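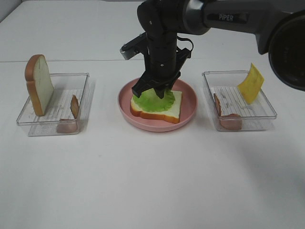 Sandwich cell with the PIPER arm, trays left and right of the plate.

Coltisero Sandwich Cell – Table Version

The Coltisero table cell is a small training cell for food handling with one robot arm. It is sold to cooking schools, technical colleges and test kitchens that want to practice simple assembly work on a normal table. The cell is delivered in one crate and can be ready for the first run in 90 minutes if the table is already in place.

What is in the crate
Arm with gripper and cable set
Two clear trays with ribbed floor
One plate, pink
Mounting plate with 4 bolts
Position sheet for the table
Cleaning brush and spare finger pads

Bread and fillings are not included.

Setting up the table
Choose a smooth, light table that does not move when you lean on it. Fasten the mounting plate first and tighten the four bolts crosswise. Lay the position sheet on the table, mark the corners of the trays and of the plate with a soft pencil, then take the sheet away. The plate stands between the trays. Leave a small gap on both sides, so that the rims do not touch when a tray is pushed a little by the gripper.

If your table has a seam, keep it behind the trays. A tray that stands over a seam can rock, and the picking height is then wrong at one end.

Loading the trays
Slices are loaded standing up, with free space next to each one for the fingers. The ribs in the floor help the lower edge to stay where you put it. Soft slices may lean against the wall of the tray. Bread should be of one day or older; very fresh bread bends under the fingers and the crust can tear. Lettuce is the most difficult part. Dry it with a paper towel and choose leaves which are more or less flat.

The first bread slice goes on the plate, then the lettuce, then the other fillings in the order you have saved in the program.

Setting the gripper height
Do this with an empty plate and at slow speed. Move the gripper down over the center of the plate until a folded sheet of paper can still be pulled out under the tip. Save this point as "plate zero". Repeat for each tray, over a free part of the floor. After a change of finger pads all three points must be saved again – also when the new pads look the same as the old ones.

Check the cable by the gripper before every session. It needs a loose loop. When the loop is pulled tight in any position of the wrist, open the clamp and give it a little more length.

Cleaning and care
After each session: remove trays and plate, wash them by hand with warm water and a mild soap. Wipe the gripper with a damp cloth, never under the tap. Crumbs collect between the finger and the body, use the brush for this.
Every 30 hours of work: check the small screws on the wrist and on the gripper body. Tighten by hand only.
Every 60 hours of work: change the finger pads and save the heights again.

Common faults
The gripper closes beside the slice: the tray has moved. Put it back on the pencil marks.
The lettuce comes up again with the fingers: the leaf or the pads are wet. Dry both and open the fingers more slowly.
The arm stops above the plate: look first at the cable loop, then start again from the home position.

Spare parts and help
Trays, pads and plates can be ordered one by one from our store in Clallberg. For questions about setup please write to Maricica Stanciu, for spare parts to Gilberto Pacheco. Please give the serial number of the mounting plate in your message.

Page last changed: 19/02/2024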